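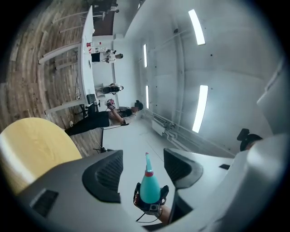
Can it squeeze a bottle yet?

November 5, 2019

My test for household robots is small and petty. I don't need one to fold a fitted sheet, a job I can't do myself. I want it to pick up a plastic bottle with a skinny spout, tip it over, squeeze out the right amount of whatever is inside, and put it back on the counter standing up. My kids could do this at four, with some waste.

A bottle like the turquoise one up top is a mean thing to hand a machine. It's smooth and it's soft. Grab it gently and it slides, grab it hard and you've dressed the salad, the counter and the dog. It also gets lighter as the week goes on, so the grip that was fine at the start is wrong by the end. A hand sorts this out while its owner is thinking about lunch. Two dark gray fingers, spread wide on either side, have to be told, or shown, or made to practice.

Practice is the fashion right now. The people at Gumero say their arm has tried 2,274 pours and gets nearly 60 percent of them into the cup. I went back and forth on whether to be impressed. For a lab, that's real progress. For a kitchen, I'd want to know a lot more about the other 40 percent, starting with where it went.

Shop floors are further along, mostly by cheating. Seltier runs a line that caps 200 bottles a minute, and every bottle is the same size, facing the same way, on a belt that does nothing else. Put one of those machines in my kitchen, with the spout clogged and the cap behind the toaster, and I think it would just wait there until somebody built it a factory.

So my answer for this year is no, with a maybe for wiping tables. I'll ask again next November. In the meantime I have 2 bottles of dish soap to combine into one, and I've been holding the first one upside down over the second for most of this post.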